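Coffee with the pastor of Collent Road

8 November 2025

I'd been meaning to sit down with the pastor of the Espiritu congregation in Tindstead ever since the row over the shared prayer hall, and last week I finally got my hour (and two very good cinnamon rolls).

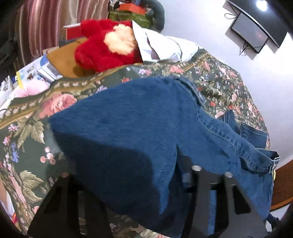
The hall belongs to the town. His church has it in the mornings, the mosque association has it after lunch, and in September a petition with 100 names on it asked the town to pick one.

"Only 13 of those names were from my own pews," he told me, "but I read those 13 a lot of times."

Did he preach about it? He laughed – a big, tired laugh. "I tried! I wrote 35 minutes on the Good Samaritan and cut it down to ten. People were kind about the ten."

I asked about the Judex blog, which had called him a sellout. He'd seen it. "My mother sent it to me," he said. "She's on their mailing list."

The imam and he still trade keys at noon, and they argue mostly about the heating. The town votes on the lease next month, and he wouldn't guess how it'll go.

"I'd like to stay," he said. "I'd like them to stay too. You can print that."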